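Packing and sorting help wanted - September start, part time

Starkuler is a small mail order outfit. We sell desk stuff: trays, pads, tissue box covers, little boxes for little things. Orders have picked up and we need 2 more people at the packing table, soon as we can get them.

What the job is

Sorting stock as it comes in. Checking each piece for scratches and chips. Matching trays to the right box, closing it up, label on, onto the cart. Clearing the table at the end of the shift so the next person isn't digging through your stuff. Some days it's all returns - open, look, decide, write it down. Returns are slow, no way around that.

Shifts are 5 hours, mornings or afternoons, your pick mostly. Thursday is the big shipping day and we need everybody in for at least part of it. About 70 parcels on a normal Thursday, more before the holidays.

Who we want

Careful hands. You notice when a lid is on crooked. Can stand or sit for a while, up to you, we have chairs. Can read a pick list and ask when it makes no sense (the Batura lists often don't, the item codes changed over the summer and the old ones are still floating around). No experience needed, we show you everything the first week. High school students ok if you are 16 or over and have your paper work.

You do not need to lift anything heavy. The big cartons go to the Gajewski warehouse and their crew handles those.

Pay is hourly, every other Friday, same rate for training. Paid break. Free coffee, not very good. Parking out back, bike rack by the side door. Bus stops at the corner.

The room

Upstairs, brick wall, black railing. Dark wood table in the middle for the main work, white desks on both sides for whatever doesn't fit. It gets warm up there in the afternoon so dress light.

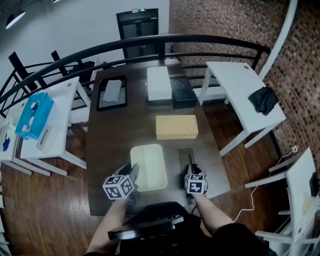

Photo: Pacita Tagle / Starkuler

Cream trays and cardboard boxes are most of what you'll handle, plus the smaller dark pieces that are easy to loose track of on that table top. Black trays get their gray pad before they go in a box - people forget this and then we get emails. White boxes and black boxes are different product lines, don't mix them. Pacita has a chart.

How to apply

Come by between 10 and noon any weekday and ask for Remedios Padilla, or leave a note at the front counter with your name, phone number and which hours you can do. Resume is fine but not requred. We'll have you try a short packing run, paid, and let you know within 7 days either way.

If you applied in spring for the Drotero line and didn't hear back, please try again, that one got put on hold and your name is welcome here.

Questions about hours - Remedios. Questions about the work itself - Pacita, afternoons only.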